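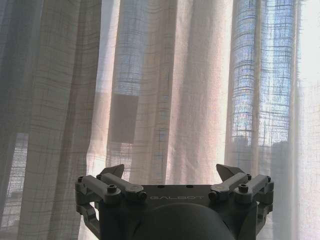
Who We Are

Welcome, and thank you for stopping by! Fladdale was started by Halldóra Mikkelsen and Dalva Holanda, who had been arguing for years (fondly, most of the time) over whether a machine could do an ordinary household chore yet. We are now a team of four, and the argument goes on over lunch.

Curtains have taken up a good part of our year. They look so simple! But sheer cloth shifts and folds as it pleases, and a hand has to find one pleat among many before it can pull anything at all.

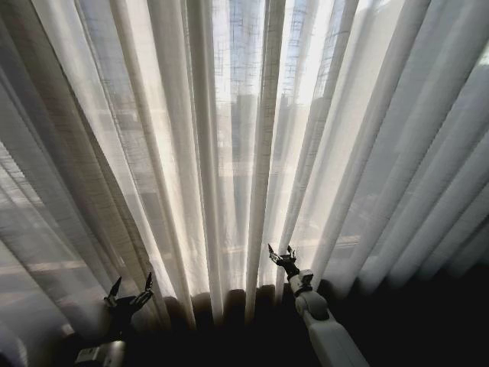 Can They Do It Yet?

Some chores, some days, and slower than you would, is our usual answer. We'd still open the drapes ourselves if company was coming. We write up what we try, including the many flops, and we love hearing which job at your house you'd hand over first, so please do drop us a line.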